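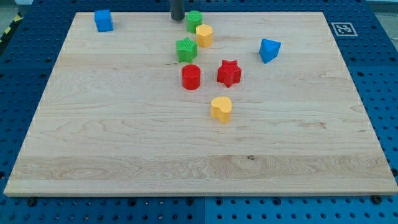

Stedow open day, 9 Feb 2020

We had meant to stay an hour at the Trestasa workshop and stayed nearly three, which is how it goes when there are toy blocks and nice boards to linger over. I kept going back to the shape blocks — stars, a yellow heart, a hexagon, cylinders in red and green — all bright plastic against pale maple with the loveliest wavy grain. The ribbed sides on the green star were my favorite. Tea was in the back room, and the bus to Drurnavgate was late again. They open next in September, and I do hope we can go.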